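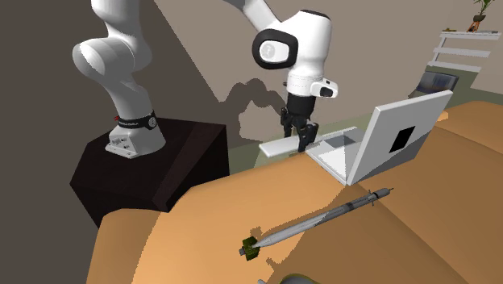

Bois beige pour la table, brun presque noir pour le socle. Les deux teintes côte à côte.

Octobre, le soir, tard

J'ai les doigts qui collent encore et le clavier va s'en souvenir. J'ai passé la journée sur la table de mamie et je n'ai plus de bras, plus de dos, presque plus de voix non plus à force de râler toute seule dans le garage. Mais le plateau est décapé ! En entier ! Même le coin du fond, celui où la peinture verte s'était mélangée à la cire et à je ne sais quelle colle des années de papi.

Je reprends dans l'ordre, sinon je vais tout oublier. Ce matin, bonne volonté maximale, café, vieux jean, radio. Je m'étais juré de ne pas utiliser de décapant chimique et j'ai tenu jusqu'au milieu de la matinée, ce qui est déjà pas mal pour moi. Le racloir marche très bien sur les grandes surfaces quand on le tient dans le bon sens (il m'a fallu un moment pour trouver le bon sens), mais dans les moulures, impossible. Je grattais, je grattais, et il restait toujours ce petit filet vert au fond, comme du dentifrice séché.

Donc direction Chauhan, la droguerie derrière la gare. J'adore cet endroit, ça sent l'essence de térébenthine et le savon noir, et on y trouve des brosses pour des usages que je n'imaginais même pas. J'y allais pour un pot de gel décapant et je suis ressortie avec le gel, des gants longs, de la laine d'acier, de l'huile dure, un pinceau plat beaucoup trop beau et une pâte à bois qui ne servira probablement jamais. Presque 70 euros. J'ai plié le ticket dans ma poche et je n'en parlerai à personne, sauf à toi, cher cahier.

À la caisse, je tombe sur Manju Khurana, que je n'avais pas revue depuis la fin du cours de tapisserie. Elle refait des chaises, maintenant, des vraies, pour des gens qui la payent ! Je lui raconte ma table et elle me demande tout de suite : c'est du chêne ou du hêtre ? Moi, très digne : euh. Elle a ri, et puis elle m'a expliqué comment regarder les petites mailles sur la tranche, et aussi qu'il fallait absolument que j'arrête de poncer en rond. En rond ! Je ponce en rond depuis le début. J'ai poncé en rond toute l'étagère de l'entrée, et maintenant que je le sais je ne vois plus que ça quand j'accroche mon manteau.

On a fini au Dundero, sous prétexte d'un café vite fait, et on y est restées bien trop longtemps. Elle m'a montré des photos d'un fauteuil qu'elle est allée chercher à Budow, chez une dame qui s'en servait pour poser ses pots de confiture. Crin d'origine, sangles mortes, et dessous une étiquette avec le nom de l'atelier écrit à la plume. J'ai eu un petit pincement de jalousie, je l'avoue. Ma table à moi n'a pas d'étiquette. Elle a un chewing-gum fossilisé sous le tiroir et les initiales de mon oncle gravées à la fourchette.

Retour au garage, gel, attente. La notice disait d'attendre, j'ai attendu, j'ai soulevé pour voir, j'ai reposé, j'ai attendu encore. Je suis nulle pour attendre. J'ai mangé une tartine debout dans l'allée avec les gants coincés sous le bras, j'ai balayé des feuilles, j'ai rangé les bocaux par taille. Et quand j'y suis retournée, la peinture avait fait de grosses cloques et elle partait en rubans, avec un bruit délicieux. Sous le vert il y avait du crème, sous le crème un brun assez sinistre, et sous le brun, enfin, le bois. Clair, chaud, un peu blond, avec une grande veine qui traverse tout le plateau en biais. Mamie a mangé dessus toute sa vie et je crois qu'elle ne l'a jamais vue, cette veine. Ça m'a fait drôle. Je me suis assise sur le seau retourné un petit moment.

Maintenant, la grande question : je fais quoi des pieds ? J'y pense depuis des semaines. Version sage, tout clair, huile partout, et c'est réglé. Version qui me démange, le plateau naturel et le bas très foncé, brun presque noir, avec le grain qui se devine encore un peu. J'ai posé la question à table ce soir et évidemment ça a viré au débat. Maman trouve que le foncé fait « salle d'attente de notaire ». Léger, maman. Mon frère s'en fiche du moment qu'on peut à nouveau manger à 6 sans que quelqu'un se retrouve avec l'assiette sur les genoux. Moi je regarde la teinte Vurnulari numéro 17 sur le nuancier et je la trouve splendide à la lampe, et triste comme tout à la lumière du jour. Ou l'inverse, selon l'heure.

Manju dit de faire des essais sous le plateau, là où ça ne se voit pas, et de laisser passer une nuit avant de décider quoi que ce soit. J'ai donc passé deux bandes avant de fermer le garage, une avec une seule couche et l'autre où j'ai insisté. Celle où j'ai insisté a bavé un peu sur le côté. J'ai essuyé avec la manche du pull gris. Adieu, pull gris.

Autre chose, que je note pour ne pas faire semblant de la découvrir plus tard : le tiroir. Il coince toujours. J'ai frotté une bougie sur les glissières comme faisait papi, ça va mieux à l'aller, mais au retour il se met de travers et il faut lui donner un coup de hanche. Le fond est gondolé. Je pourrais le remplacer, seulement c'est au fond de ce tiroir qu'il y a les comptes de courses de mamie au crayon, directement sur le bois, des additions de farine, de sucre et de timbres. Pas question d'y toucher. Il coincera.

J'ai aussi retrouvé une vis dans l'ourlet de mon jean et je n'ai aucune idée d'où elle vient. Je l'ai posée sur le rebord de l'évier. Il faudra que je fasse le tour des équerres demain matin avant de retourner quoi que ce soit, et que je rachète du papier de verre fin, j'ai tout fini sur la ceinture. Demander aussi à Manju si elle veut les sangles neuves qui restent du cours, moi je n'en ferai rien, et lui rendre sa petite monnaie pour le deuxième café.

Bon, il faut que je me lave les mains une dernière fois, au savon noir cette fois, et que j'aille me coucher. La maison entière sent l'huile de lin. Le chat est venu renifler le bas de mon pantalon, il a éternué et il est reparti dormir dans la chambre de maman.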